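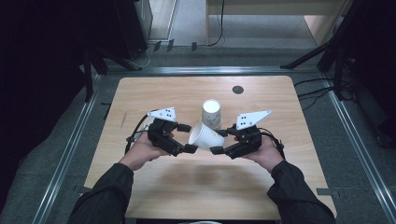 Do the cups go rim down or rim up? Tímea Hegedűs wrote in to ask, and we love this one! Rim down, every time, for the bottom row. A wide base makes a steadier tower.

Can I use printed cups?
Please do! Ours are white paper with a yellow flower and some green and light-blue sprigs near the base, and a finished wall of them looks so cheerful.

How firmly should I hold a cup?
Gently — a paper wall gives under a light pinch. Hold it by the sides and keep clear of the rim. 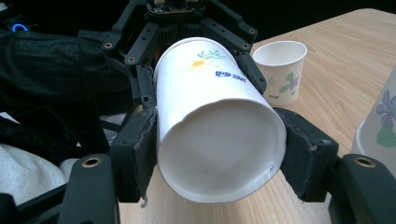 What table works best?
Anything flat and smooth. We stack on pale wood at the Listovberg meetup, and 17 cups is a great first goal. (The club record is 800!)

Do I clear the table between rounds?
Yes, all the way, even the strays. Starting on bare wood is half the fun.

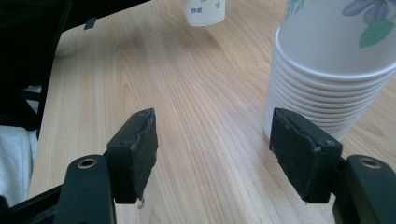
Bonsu adds that a wobbly table will beat you sooner than a bad cup will, so check the legs before you start the next round.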